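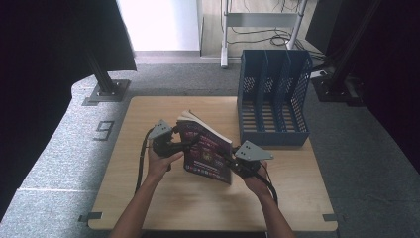

Hilleo Rebound Net for Football Training

Price: £69, delivery included
Weight: 9 kg
Guarantee: two years on the tubes, one season on the net
Made by Stotier

The Hilleo is a rebound net for players who want to train alone or with one friend. You pass or shoot the ball at the net and it comes back to your feet. It is made for gardens, school yards and the side of the pitch, and it can stand on grass, on artificial turf or on hard ground.

The angle of the net can be set in three positions. In the low position the ball returns along the ground, good for first touch and short passing. The middle position gives a bouncing ball to the knee or the thigh. In the high position the ball comes back in the air, and goalkeepers use it a lot - also for throwing by hand.

Assembly

The tubes push together and lock with a spring button. Please put the two side parts together before you attach the net, otherwise the last hooks are difficult to reach. The first time you should take your time with it. Afterwards you can leave the net on the tubes and only fold the legs.

On grass, fix the back tube with the four pegs from the bag. On hard ground, lay a sand bag over the back tube. Sand bags are not included in the price.

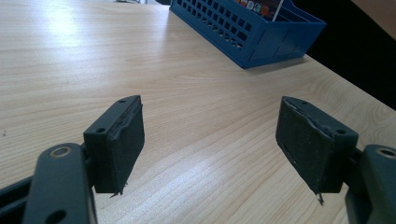 Textured black pad, close up

Net and elastics

The net is knotless and has the same tension in all directions when it is new. We tested it in our workshop in Tamihana with 3,000 shots from a size 5 ball, and after this we replaced two elastics. A small bag with spare elastics comes with every Hilleo. If one side of the net becomes soft, change the elastics on the opposite side too, so that the ball does not come back crooked.

The net can stay outside in rain. In strong wind please fold it flat. From December until the end of the frost we advise to keep it in a dry shed.

Which model do I need?

The Hilleo is meant for players from nine years. For smaller children we have the Sulen, which is lower and has a softer net. Clubs who train with many players at the same time should look at the double-sided Sulen Club. Parts of the Sulen and the Hilleo cannot be mixed - only the pegs are the same.

In the box

Steel tubes, net, elastics with spares, four ground pegs, carry bag, printed instructions. Ball not included.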